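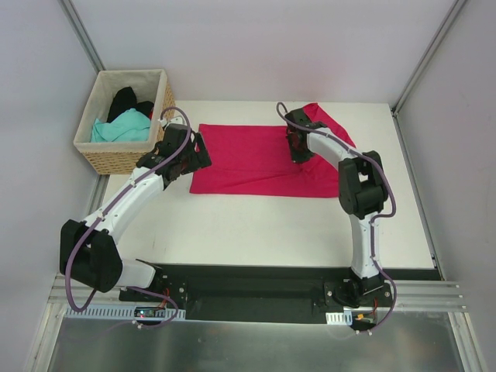 August, evening

Finished the third box of the Skinley bequest this afternoon. There were 84 books in it, mostly county history and sermons, and 31 had a plate inside the front board. The first two boxes had hardly any, so I had got into the way of flicking through them quickly and had to slow down again.

The library's own plate turned up in four different states. The earliest is the plain one, a ruled border with BRORNWOOD SUBSCRIPTION LIBRARY in capitals and a blank line for the shelf number. Then comes the pictorial one with the bridge and the willow, which I had always taken to be a single printing. Laid side by side they are clearly two. In one the bridge has three arches and the water is drawn with short strokes, and in the other the third arch is lost behind the tree. The lettering is different as well, with a longer tail on the R. I have called them B1 and B2 for now. The fourth is the small label from after the move to Cross Street, which everyone knows.

None of the bridge plates is signed. I went over both with the glass and found what could be a W in the roots of the willow on B2, or could be roots. Ramil Cabrera thinks it is Wikström, who cut the plate for the school and the one for the chess club. I would like it to be, but the school plate has a proper signature at the foot and I don't see why he would hide it on this one. Left the artist field empty and put the suggestion in the notes.

The catalogue now stands at 295 plates. Ramil wants it to go online as soon as we reach the end of box five, with scans of everything. I would sooner wait until the dates are sorted out. We went back and forth on this over tea and settled that the ones with a known owner can go up first. He will do the scanning on Tuesday mornings if the room is free. (Check the booking sheet. The map people had it twice last month.)

Two plates had come loose and were lying between the pages. One I could match to its book by the offset on the endpaper. The other, a little armorial with a heron, doesn't belong to anything in the box as far as I can tell. It has gone in a polyester sleeve marked with the box number. I asked about the motto and got two different translations, so that is in the notes too.

Someone in the past used sticky tape on the Psalter. It has gone brown and I didn't touch it. Wrote it on the list for the conservator, which is now on its second page.

Copied out an inscription I liked, under one of the plain plates: "Lent to my brother, and had back from him after eleven years, with the map gone." The map is still gone.

Need more pencils, 2B, and another pack of the large sleeves. Box four is the heavy one and is on the bottom shelf. Will ask Ramil to help lift it before I start. Home by half past six, soup, and an hour with the Cerix catalogue looking for herons. No luck up to letter M.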